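3.2 What players did with the second season of Clernomstead

I should say up front that I was one of the people who bounced off Clernomstead the first time. It's a farming game with a light strategy layer, you run a homestead in the valley of Kodmont, and in the original release you could see more or less everything it had in one long weekend. So when the sequel came out in May and my co-author Zerrin Oral suggested we study how returning players settle into it, I said yes mostly out of curiosity about whether they'd fixed the winters. (They did. I'll get to that.)

We recruited 30 returning players through the game's own message board and asked them to keep a play diary for their first 205 in-game days, which is a little under two full years on the farm. They could write as much or as little as they liked. A few sent us one line per session, and one player sent us what amounts to a novella about her goats. Cengiz Kurtuluş and I read every entry separately, marked each one with the codes from Section 2.4, and then argued over the ones where we disagreed. We ended up with 1509 coded entries.

The first thing we noticed was how long people kept playing the old game inside the new one. In the original, you planted turnips until you could afford a barn, then you never planted a turnip again. The sequel changes the prices so that this plan is a pretty bad one, and it tells you so in the opening letter from the mayor. Our players read the letter, several of them even quoted it in their diaries, and then they planted turnips! One wrote, "I know it says don't. I just want my barn." We coded this as carryover, and it was the most common code in the first in-game spring by a wide margin.

Carryover dropped off once players reached the port town of Skurkino. You can't get there until the bridge is mended, and the market there buys things the valley shop won't touch, like pickled fish and dyed wool. I loved reading these entries. People who had been grumbling about slow progress suddenly started making lists, and a couple of them tore up whole fields overnight to make room for sheep. Zerrin thinks the market matters less than the walk to get there, where you pass other farms and see layouts you hadn't thought of. I still lean toward the market, but I'll admit the diaries mention the walk more often than I expected.

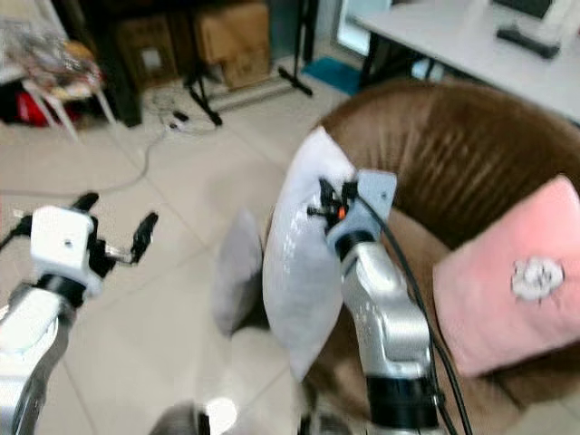
Figure 3. Robot gripper holding the edge of a white pillow, with an armchair and pink cushion behind.

Now, the winters. In the first game, winter was the season you slept through, and I mean that literally, since you could hold down the bed button and skip it. The sequel gives you the Yurt, a felt tent you pitch on the frozen lake, where neighbors drop by to trade and play a dice game against you. The dice game is simple and kind of silly, and it took over the diaries completely. Players who had told us in the sign-up form that they only cared about crops wrote page after page about losing their good shovel on a bad roll. Cengiz coded most of this as social play. I wanted a separate code for it, because the neighbors are run by the computer and it felt odd to call that social, but we kept his label to stay in line with earlier diary work.

Money behaved differently too. The big purchase in the sequel is the mill, priced at 4000 coins, and we assumed everybody would race toward it. Plenty did. But there was a group who had the coins sitting in the chest and just didn't spend them, sometimes for a whole season, and their diaries are cheerful about it. They liked knowing they could. We don't have a tidy explanation, and the diary prompts didn't ask about saving, so all I can offer is that the entries from this group talk about decorating far more than the others do.

We come back to the savers in Section 4.1, where we compare their second spring with that of the players who bought the mill early.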